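Day two of teaching the arm to tidy my kitchen, and my shoulders are sore! Mairéad drives it with the hand controller while I reset everything (87 goes so far, eight of them binned because I bumped the counter).

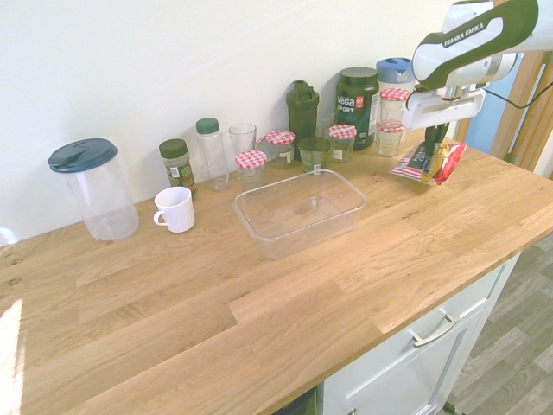
Snack bag duty, with the plastic tub waiting.

Crinkly bags are the worst, they change shape every time you grab one. Mairéad's trick is to slow right down before closing the fingers. I rush it, and my demos look it. More on Tuesday.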